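4.2 Woven containers and the end of the tidying round

Of everything we looked at in the Dellham homes, the woven containers surprised us most, and they soon became our favorite part of the study. We had gone in expecting drawers and closed cabinets to do most of the work. Instead, 11 of the 28 households relied on at least one open woven container for what we call late items: the things still lying out when a person feels the room is nearly done. Gloves, charging cables, a child's sock, the remote. These are items with a proper home somewhere else, and the walk to that home is just long enough to put off.

The pattern was strongest in the smaller apartments on the Wotitz side of town, where the living room also serves as a hallway. People there tidied in short bursts, often in the few minutes before leaving, and the woven container was almost always the last stop. One participant called hers "the comma," which we liked so much that it became our working label for the whole group (see the coding sheet in Section 3). 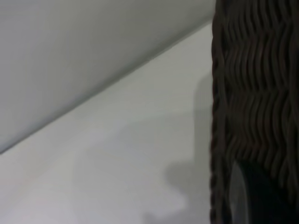 Figure 7. Dark brown woven wicker beside a plain, pale surface.

Late items were treated very differently depending on what kind of container received them. In clear plastic boxes, people kept sorting: they could see the contents from across the room and went back to straighten them. With woven containers they mostly stopped. Several participants told us that they liked looking at the weave itself, and it is easy to see the appeal when narrow, rounded strands ripple as tightly as they do in Figure 7, dark brown next to a surface with no pattern at all. Texture of this kind seems to give the eye something to settle on, and the contents matter less. We had not planned to ask about looks, so the interview guide was changed after the first 2 visits to make room for the topic, and the answers were some of the richest we collected!

There is a cost, of course. When we came back in May, late items in woven containers had stayed put longer than those in plastic boxes, and a few people were delighted to find things they had already replaced. The Obura diary entries mention this again and again, usually on a Monday, when the container was most often emptied. We return to these delays in Section 5, where they are compared with the shelf and drawer results from the Skerna homes.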